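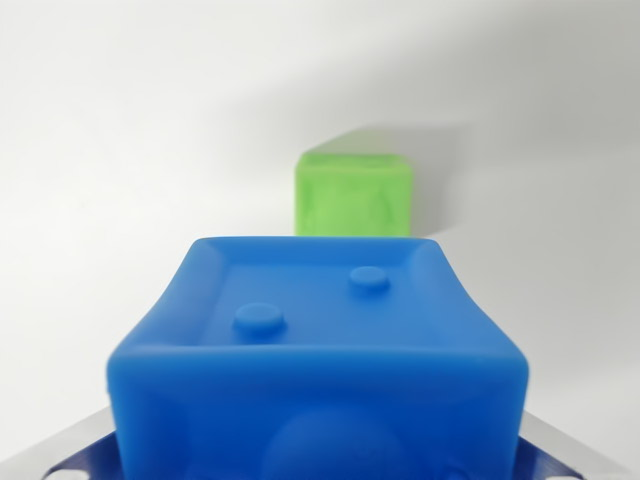
Home Network / Odds and Ends

Quick one tonight, I have to be up early. But three people asked me what I ended up doing about the internet in the back bedroom so I'm going to write it down once and then just send the link.

Short version. It was the splitter. Not the modem, not the router, not "the weather" as the first phone rep told me.

Longer version. We moved the office to the back of the house in December and from day one the video calls were garbage. Freezing, robot voice, then fine for an hour, then garbage again. I assumed wifi. Everybody assumes wifi. So I bought a Dramby mesh kit, two units, put one in the hallway and one on the bookshelf. Full bars everywhere. Calls still garbage.

Sent the second unit back. Kept the first becuase the hallway really was bad.

Then I did what Debashish Nanayakkara told me to do in the first place, which was plug a laptop straight into the modem with a cable and leave a ping running. Left it going all evening while I made dinner. 84 dropped pings by the time I got back to it. On a wire. Nothing to do with wifi at all. I felt pretty dumb, and he was nice about it, mostly.
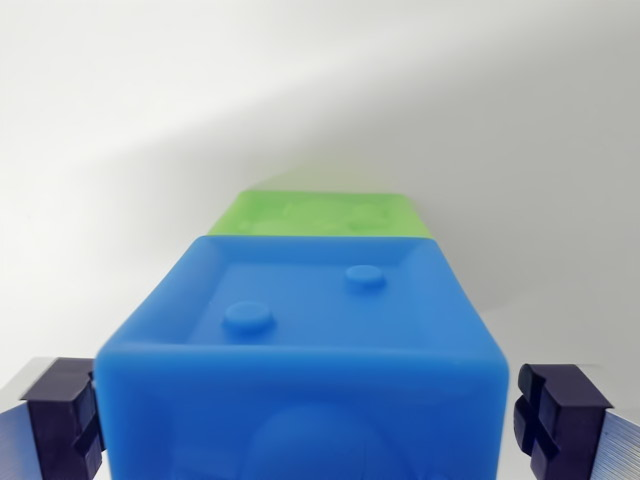
So then the modem. Mine is an old Joltura, the tall one with the lights that never mean what the sticker says they mean. You can get to the status page from a browser if you remember the login (mine was on a post-it inside the closet door). There's an event log. Mine was pages of timeouts, and the uncorrectables column said 836 on one channel and near zero on the rest. Power levels all over the place.

I don't fully understand that page. Boris Machala does, or says he does, and he looked at my screenshot and wrote back "check your coax" and nothing else. Thanks Boris.

Went down to the basement with a flashlight. The line comes in from outside, goes to a splitter, then one leg to the modem and the others off to bedrooms where no TV has been plugged in since we bought the place. And the connector on the modem leg was barely on. Finger loose. I could spin it.

Tightened everything with a wrench, a little past snug, don't crank it. Better but not fixed. Log still filling up, just slower.
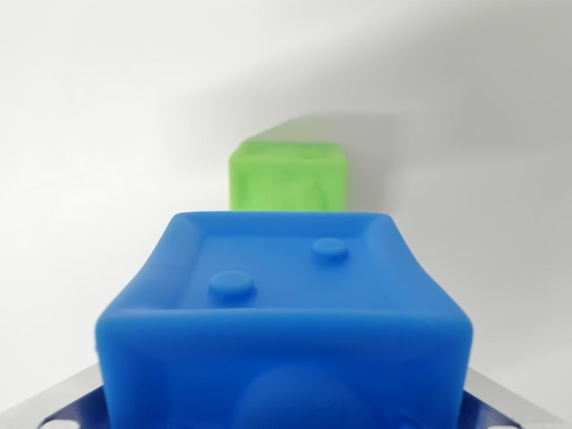 Next evening I took the splitter out completely and used a plain barrel connector to join the two cables. Cost me 3 dollars at the hardware store. Rebooted the modem, waited, and the log has been clean for 13 days now. Power levels look normal too, at least they look like the ones in the chart Nia Gough sent me.

Couple things people asked:

Do you need a new modem? Maybe, I didn't. I had a Rulel in my cart for a week and I'm glad I never hit the button. Might still upgrade if we go to the faster plan.

What if you have TV boxes? Then you can't just yank the splitter. Get a decent two way one and cap any ports you're not using. Caps are cheap.

Should you call the cable company? If the line outside is bad, yes, you have to, you can't fix that part yourself. But check the basement first. And write down your numbers from the status page before you call, I spent most of my second call trying to read them off my phone while on my phone.

Still have to run a proper ethernet line to the back room instead of the cord taped along the baseboard. Ľubica Ševčík offered to lend me her crimper so that's probaly next weekend's job. Will post how it goes if it goes.

Posted August 2024 — comments are open, but I'm slow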